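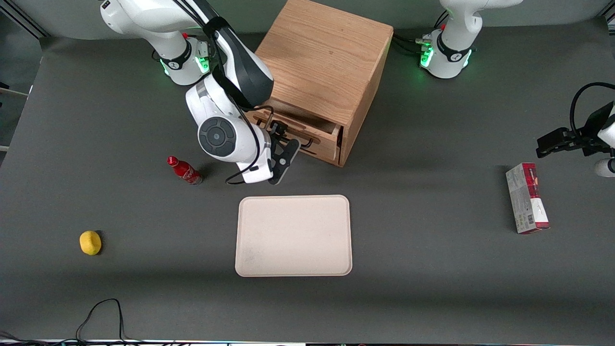 Home About Recipes Garden Archive Contact

Search this blog Go

The bread finally rose the way I wanted it to

9/12/18

I have been baking sourdough since January and I need to tell somebody about yesterday's loaf, so you're it! It came out of the oven with a big open ear down one side and a crust that crackled for a good ten minutes on the rack. I stood there listening to it like it was the radio.

If you've been reading for a while you know I started with a packet of dried starter from Clino, which took forever to wake up and smelled like nail polish for most of the winter. I nearly threw it out twice. Then I switched from plain white flour to the Karden whole rye for feeding, and within four days it was climbing out of the jar. I had to put a saucer under it. I still feed it the rye, one big spoonful in the morning, and I use white bread flour for the dough itself.

The thing I changed this time was the water. All summer I'd been pushing it wetter and wetter (everybody online has these gorgeous lacy loaves and I wanted one too) and what I got was pancakes. Tasty pancakes, great with soup, but you could have mailed them. So I went back down, held out almost 30 grams of water from my usual amount, and suddenly I could shape the dough without it sliding off across the counter. It held a ball! I folded it 3 times over the afternoon, put it in the basket with plenty of rice flour and left it in the fridge overnight.

I also preheated the pot for longer than I used to. My oven lies. The dial says one thing and the little thermometer I hung from the rack says another, and for months I believed the dial. Get the thermometer. Mine is a Metex, nothing fancy, and it has made more difference than any of the gadgets I bought last spring, including the curved scraper I was so excited about and have used maybe twice.

We ate the first half with butter and salt while it was still too warm to slice properly, and it squashed a bit under the knife, and I didn't care at all. The rest is going to be toast, and if there's any left after that I want to try the tomato and bread salad I had at Adugna when we were up there for the weekend. They used a really dark loaf and soaked it in the tomato juice first, and there was something green and peppery in it I couldn't place. Lovage, maybe? If you've eaten there and you know, please leave a comment, because I've been chewing on it for weeks.

Next up is a seeded one. I have 200 grams of sunflower seeds to use up and a bag of flax I forgot I owned. I'm going to toast the sunflower seeds first and soak the flax overnight so it doesn't steal all the water from the dough, which happened last time and gave me a loaf you could build a wall with.

The starter has just been fed and it's already bubbling up the side of the jar. Look at it go!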